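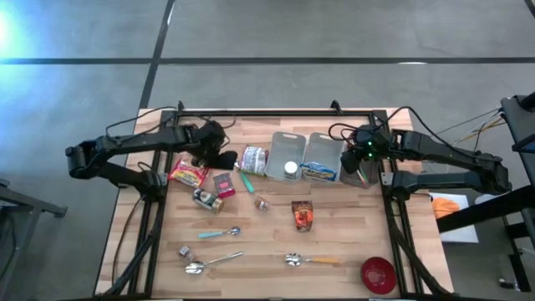
Antonina Panasiuk
Sustainability Officer, Liltgate

4. Setting up a food waste point

Each kitchen at Liltgate has one food waste point, made up of a 35-litre caddy, a lid and a wall sign. Allow space for the lid to open fully.

1. Put the caddy on the floor next to the general waste bin.
2. Fit a Droltden liner and fold the top over the rim.
3. Fix the sign at eye level.
4. Write the kitchen number on the lid label.
5. Email the kitchen number to Helge Eide, who adds it to the collection round.

Note: Collections start the working day after step 5. Liners come in boxes of 600 from the Shearer building stores.

Caution: Do not put crisp packets, sachets or plastic cutlery in the caddy. A contaminated caddy goes out as general waste.

Caution: Do not lift a full caddy by the lid.

For missed collections, ring extension 566.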